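Before you buy the gripper, ask who drew the blocks

Parisa Jalali has spent a good part of her working life telling people that their robot does not need a new hand. She tests grippers for Murnora, a small outfit that advises packing and assembly firms, and she agreed to talk on condition that we looked at the runs before she said a word about them.
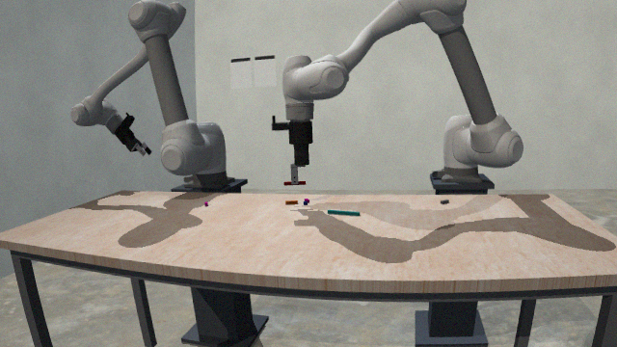
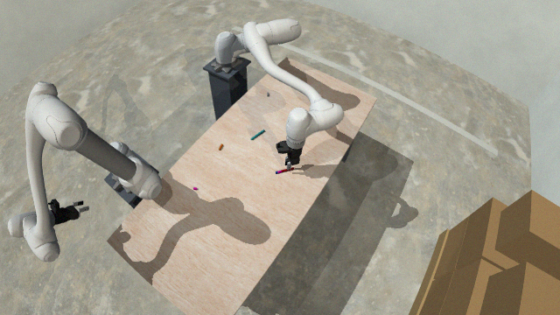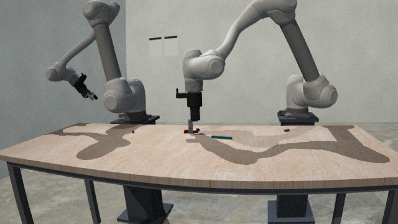
Two arms, one table, small parts, all of it in simulation.

The comparison she is working through pits the stock two-finger gripper against a longer-fingered design from Maretti, and the supplier's claim is that the new one will pick small parts better in any layout. Jalali does not believe the "any layout" bit. "They sent me a score of 94 out of 100 and a very nice chart," she says. "I asked what was on the table in their test. Cubes. Big, well-behaved cubes, with plenty of space between them." Her own layout is meaner. In the first picture the right arm has a thin red bar in its fingers, held just over a huddle of little blocks, with an orange one, a magenta cube and a dark blue cube all close by. "That is where I want the marks to come from," she says. "Picking up a bar, fine. Now put it down in there without shoving the neighbours." The third picture shows why she fusses over it: the finger is down at the red block and a tiny purple piece is right up against the block's end, or as good as. A wider finger, she reckons, would have very little room to work with there.

I asked if a rendered table could tell you any of this. She pulled a face. "It can tell you about reach and clearance. It can tell you the arm would have to bend itself into something daft to get at a part. I don't trust it on friction, and I trust it even less on anything thin." Contact between a fingertip and a narrow stick is, in her view, the place where simulators flatter the hardware most. She has seen a simulated grip hold through 500 repeats and then watched the real part spin out of the fingers on the first go.

Her colleague Ionuț Husar, who joined us halfway through with a sandwich, is more forgiving. He set up the layouts and thinks they earn their keep. "You can throw away the bad ideas cheaply," he said. "We dropped one finger shape before anybody had cut any metal." Jalali let that stand, then pointed out that the shape they dropped was one he had been very keen on in August.

They also disagree about viewpoints. Husar likes the diagonal one, the second picture, where you look along the table with the arms on either side of it and see how far the other arm can be swung out over the floor. Jalali finds it fine for checking that the arms keep clear of each other and poor for judging a grasp. "Look at the shadows in that one," she said. "There's a great dark loop over the near half of the table. I want that in the camera tests. Half the vision packages I'm offered have only ever been shown an evenly lit top."

The controller is a separate argument. Melnychuk has offered the firm a trial of one that promises smoother handovers between two arms, and Jalali has the brochure in a drawer. She read me a line from it about "human-like coordination" and put it back. What she wants is a log: every attempt, including the ones where the planner gave up and the ones somebody restarted by hand. So far she has been given 111 attempts with the restarts taken out. "So I can't use it," she said. "I've asked twice."

Would she recommend the Maretti gripper to anyone at all? She thought about it for a while. For a firm handling one kind of part, spaced out in trays, perhaps, though such a firm would do as well with what it has. For mixed small pieces in a heap she would wait for the bench tests, with real sticks and real blocks, and she would want the same person to set out the parts for both grippers. Husar has offered. She would prefer it to be someone who doesn't mind which one wins.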